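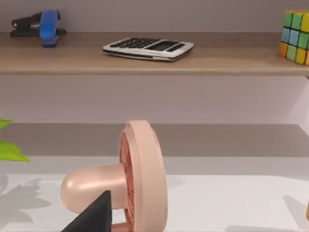 2021-11-04, Joltgate cell, simulated side

Mariann Bodnár reported yesterday that the left arm in the sim closes a hair late. The right arm does as it's told, so naturally we spent the morning on the right arm.

Cause, once we looked at the correct one: the finger joint still had the damping from the September import. Iltari's converter writes 60 for everything it doesn't recognize, and it doesn't recognize much. Changed it to 2 and reloaded. Config saved as build 1157.

Also checked while I was in there:

1. Finger collision mesh. Reexported from the Fuststead model, tip still pointed. The wrist view has the finger low in the picture with the gray dotted base behind it, and the dots are soft. Left the texture filter alone – I have been hurt by it before.

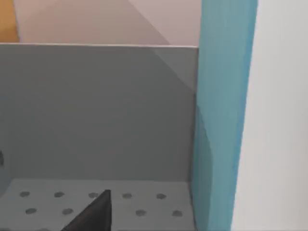 2. Overhead view. Home pose has to leave the table clear, or Negash's pose check throws out the run and blames the lighting. Moved the shoulder home back until no fingers showed over the table. The big shadows stay, and I'm not touching the lamps.

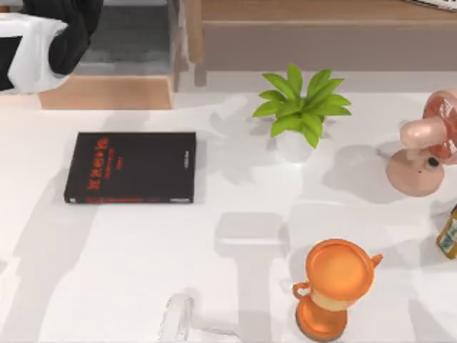
Overhead view: book, plant, fan and orange cup, no gripper over the table.

To do: run 60 open/close cycles per arm and compare close times. Ask Mariann which log she was reading.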